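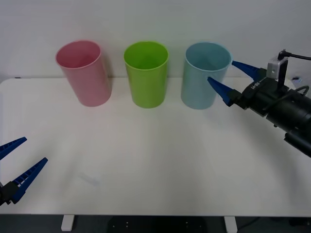 文/Zofia Szulc

上个月就听说 Linddale 那边有个共享工坊,里面有人自己攒双臂机器人,3月开放日我终于去了!路上换了两趟车,出站又走错一个路口,到的时候人家已经开讲,我只好从后门溜进去(门口的茶倒是顺手拿了一杯)。

工坊叫 Chmielewska,一共39个会员,有做木工的,有修自行车的,最里间归 Bartosz Bielecka 和他的双臂项目,名字叫 Hullarness。他说名字是半夜想的,别问什么意思。我还是问了,他真的不说。

台子是白的,夹爪的手指是很正的蓝色,左右两边都一样,粉、绿、浅蓝三个塑料杯就是它们的练习对象。我原来以为会拿什么高级零件来练,结果跟我家厨房里的东西差不多,一下子就亲切了。Bartosz 说塑料杯其实挺难伺候:夹轻了会滑,夹重了杯口就变形,每换一种杯子他都要重新调一晚上。 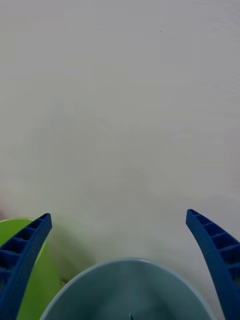
我最喜欢的还是手指内侧那一格一格的结构,像小梯子。他递给我一根备用的让我捏,比我想的软,一按就顺着手弯过去。打一根要900克料?我当时听成这样,吓一跳,后来才弄明白,900是他给整个项目记的打印小时数,大约的,早就懒得细算了。改到现在这版手指是第27版,前面的都扔在一个抽屉里,拉开哗啦一声,可壮观了。

控制软件用的是 Flaseo,会员自己写的一套小东西,界面丑得很有个性,按钮挤在一起,我点错了两次。不过上手真快,教了我五分钟,我就能遥控右边那只慢慢往杯子边上蹭了。手心全是汗!旁边一个小朋友比我稳得多,他妈妈还安慰我说多练练就好。

问了下想自己在家搭要注意什么,Bartosz 的建议是先把桌子固定死,再谈别的,他最早那张桌子一动就晃,白调了两个礼拜。线也要留够长度,手腕转起来很容易扯到。我都记在手机里了,虽然家里那张折叠桌恐怕第一关就过不去。

临走买了他们一包剩下的打印料,蓝的,回去先打个挂钩试试。下次开放日我还想去,有顺路的朋友可以留言,一起坐车。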